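Tabletop robot safety practice

Tabletop robot safety practice is the set of rules followed when a small robot arm is used on a bench near people. The rules cover the arm, its cables, and the space it can reach.
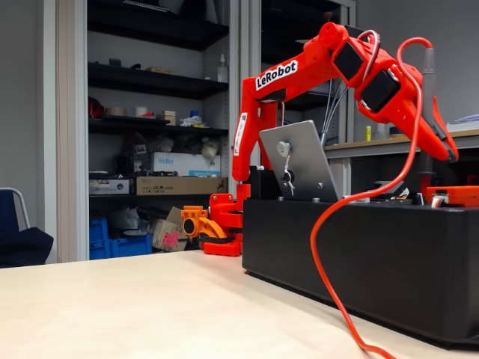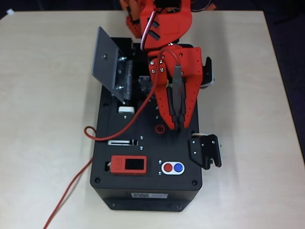
Red robot arm and black box on a light tabletop.

Do small arms need a written risk assessment?
Most sites that use them ask for one, even for light arms. It lists the pinch points, the tools the arm may hold, and the person in charge of the power switch.

Common rules

Hands stay outside the reach of the arm while its motors are powered. Loose cables are routed away from the joints before a run. A new program is first run at low speed, with one person at the switch.

The Flarbridge bench code, drafted by Yupin Sangkhawat and Efren Mercado, limits each bench to 2 powered arms. It calls for a check of screws and connectors after every 5 hours of use. A revision in April added a rule on test probes, which must be disconnected from any live circuit before the gripper is adjusted by hand.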